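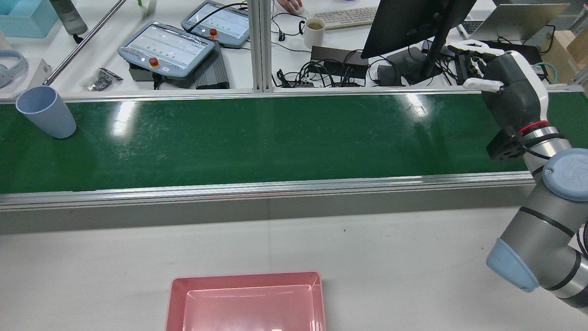 Tiina Harju

July 13, 2026

Up at half five to bake before the kitchen got hot. Two loaves of the rye, one plain white for Mum. The rye starter has been sluggish since March and I've gone back to feeding it twice a day, 200 grams of flour a week more than I'd like to be buying. It did rise this time. The crumb is still tight near the bottom.

Rang Deepak about the back fence. He can't come until the posts arrive, and the posts are on order from Skultley, who won't give a date. The quote is now $785, up from the one he gave me in autumn. I said yes anyway. The dog next door has been through the gap again and dug up the silverbeet.

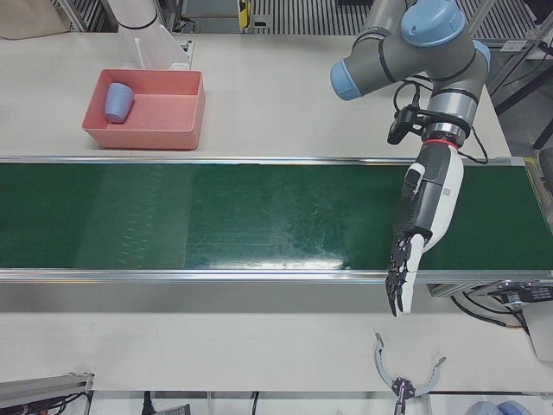

Sewing took up the afternoon. I'm making a runner for the hall table, long and narrow, and I couldn't settle on a colour. Rajkumari brought over her box of linen offcuts and we laid them along the floorboards. The mustard looked cheap and the navy showed every bit of lint. In the end I chose a dark green, close to the green of that long belt between the two white tabletops, and I'll edge it in pale grey. Cut it four centimetres too wide to allow for the hem. Ran out of thread halfway down the second side – 300 metres on a reel and I still managed it.

Soup for tea, with the end of the white loaf that was meant for Mum. Kiran rang about the choir roster and wants me on altos again. I said I'd think about it. Bins out, hens shut in, starter fed. Need to buy grey thread tomorrow and ask at the hardware shop about chicken wire for the silverbeet.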